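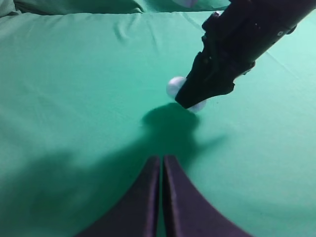
White form on green cloth, side light from the right.

Workshop notes: cloth, creases and white forms

Members who shoot small white objects on green cloth have asked for a settled method. Tùng Từ has been keeping the table notes for the Prarport newsletter, and what follows is the current version. It covers cloth preparation, exposure and shadow. Keying software gets its own item in July.

Start with the cloth. A fold under the top layer will show as a ridge of darker green, and a ridge keys badly next to a white edge. Pull from the center outward and clip at the table legs. Do not pull from one corner only, as this sets diagonal lines that take a long time to relax. Steam from the back, with the head held 4 inches off the fabric. Nellard cloth tolerates this. The heavier Serken cloth needs a second pass and should hang for 30 minutes before use.

Small wrinkles in the flat area can stay if the light is soft. They matter when the light comes in low and each one carries its own highlight and shadow.

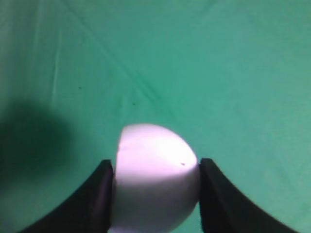 Reading time: 4 min

White is the difficult part. A smooth white ball under one light has a top that runs close to clipping and an underside that drifts toward lavender or gray. Meter for the top. Bring it in just under the limit and let the underside fall where it falls, then lift it with a card. Set the card low and 40 cm from the form. Closer than that, the shading flattens and the ball reads as a disc.

Seams and specks show more at this exposure than they do to the eye. Turn the form until the seam faces away from the lens, or accept it and keep it level. Clean with a dry brush. Damp cloths leave marks on foam that appear only under hard light.

Green spill collects on the lower half of any white form. Raising the form on a clear block reduces it, at the cost of the contact shadow. For catalog work we keep the contact shadow and correct the spill afterward at 70 percent strength. Full correction turns the shaded side pink.

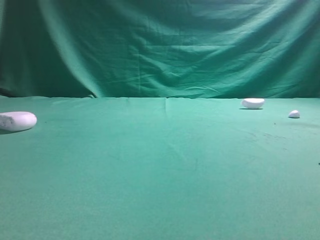 Table and backdrop should be treated as two separate surfaces. Lương, our usual supplier, sells both cloths under one color name, but dye lots differ and the angle of the light does the rest. A hanging cloth in loose folds goes deeper and bluer than a flat one, and a broad vertical fold on the left can drop almost into shadow with the upper right corner washed out. One key sample will not cover that range. Take one from the table and two from the backdrop, and place forms well forward of the back edge. The medium form on the right sits too close to that line, and its thin shadow has very little table behind it. The large oblong at the left has more room. Its rough gray patch will need a wider matte than the smooth part.

Clips and steam heads go back in the drawer under the sample rack. Cloths are rolled, never folded, with the face side in.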